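June
by the Hodwood survey desk
Home | Issues | Methods | Archive

3.2 How people sort household odds and ends
I mailed 104 questionnaires to homes in Trolier and asked where stray stuff lives. I figured kitchens would win – nope, it was hallways!

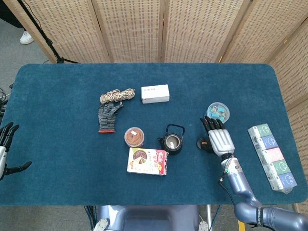
Ropes gave people the most trouble. A coil like the cream one in Figure 2 got filed under garden, car or pets, and the gray work glove next to it split folks nearly as badly (23 of them wrote "wherever it lands").

Teapots were easier. Most homes keep theirs near the stove, lid on, and only 4 put it away in a box.

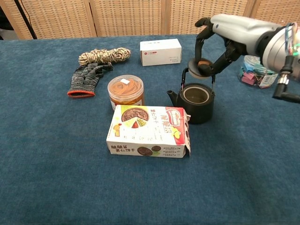 Figure 3. Teapot with black lid. Photo: Khurana archive.

I then ran the answers through the Zokden scale, and older homes scored higher for clutter, which I'd half expected from the hallway numbers.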